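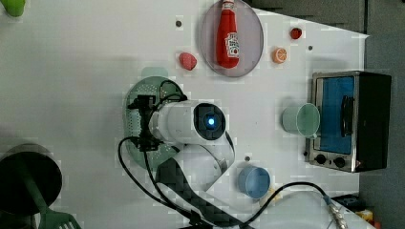
Why does a small kitchen table become full so quickly? Many things that are used at the table have no fixed place on it, and they stay where they were last put down.

This simple answer came back many times in our interviews, and it is the starting point for the present section. In the first part of the study we asked households in Skovholm and Dravby to write down what was standing on the main kitchen surface at the end of a meal. They gave us 2,519 entries. Of these, 677 were for things that had been put on top of, or inside, another thing. We call such a pair a "resting pair". The term follows Wannasri, who used it first in her notes from Statden, but we use it in a wider sense and include food as well as tools.

A resting pair is often not planned. A plate is the nearest flat thing, and a bottle is laid on it. Later the plate is needed, and then the bottle must be moved before anything else can be done. Our households did not see this as disorder. Several of them told us that the table was "clear enough", although they had to lift two or three things to reach the bread. One member of the Pētersons household explained that she leaves the sauce on a plate so that the table does not get sticky, and that she has done it this way since her children were small.

The shape of the items is also important for how they rest on each other. Figure 4 shows the items with a ketchup bottle lying on a round plate, and with an oval colander and a bowl placed side by side. The bottle is nearly as long as the plate, and its cap goes over the rim. We consider this a weak resting pair, because the lower item gives little help in keeping the upper one in its place. The colander and the bowl are both open vessels, and in the written lists they were the most usual places for fruit. The toy strawberries and the orange slice in the figure lie outside them, directly on the table. In our coding these are "free items".

The difference between free items and resting pairs is important for the time needed to clear a table. In 16 households we asked one adult to clear the surface in the usual way, and in 11 of them the free items were taken first. The pairs were left for the end, also when they stood closer to the person.

Figure 4. Free items and a resting pair on a white table.

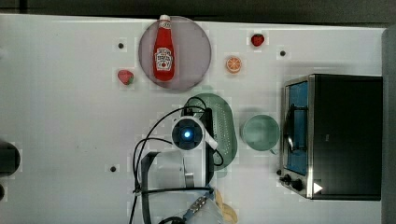
4.3 Order of clearing and the role of the open vessel

An open vessel can receive other things, and for this reason it was seldom put away early. In the Dravby households the bowl was commonly moved to the middle of the table and filled with what was near to it. The colander was used in the same way, but less often, and some people emptied it again before they carried it to the sink. We return to this point in the next section, where the lists made in December are compared with the earlier ones.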